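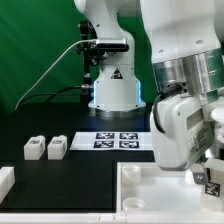
Dernière modification de la page : septembre 2023

Le club de robotique du lycée Visterdale prépare la coupe Skuta

Les quatorze élèves du club de robotique ont repris leurs séances dans la salle 808 du bâtiment des sciences. Cette année, ils travaillent sur une épreuve de tri et de rangement avec deux bras robotisés, en vue de la coupe Skuta, dont la finale régionale se tiendra en juin.

Le règlement demande de saisir des petits blocs posés sur une table noire et de les déposer dans un bac, sans intervention humaine. Les positions sont calculées à partir de marqueurs imprimés en noir et blanc, collés sur les blocs ou regroupés par quatre sur une feuille de référence. « La feuille sert à recaler tout le reste. Si elle bouge, on recommence l'étalonnage », explique Siu-fong Lam, élève de terminale et responsable du programme de vision.

Le groupe s'est partagé le travail en deux équipes. Celle de Kai-wen Wei s'occupe des trajectoires – en particulier de l'approche de la pince au-dessus du bac, qui laisse peu de marge avec les rebords. L'autre, menée par Shaohua Shi, écrit la partie détection et tient le journal des essais.
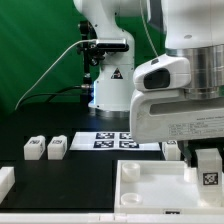 Le poste de travail du club, avec la feuille de marqueurs et le bac de dépose. Photo : club de robotique

Le projet est encadré par Tien-fu Hsieh, professeur de sciences de l'ingénieur. La société Stedunik a accordé au club une aide de 1609 euros, dont 590 ont déjà servi à l'achat de câbles et de fixations. Le reste doit couvrir l'inscription et le déplacement.

Une première démonstration est prévue avant les vacances d'automne, à l'heure du déjeuner. Les élèves de seconde qui souhaitent rejoindre le club peuvent encore s'inscrire auprès de M. Hsieh ou au bureau de la vie scolaire. Aucune connaissance en programmation n'est demandée.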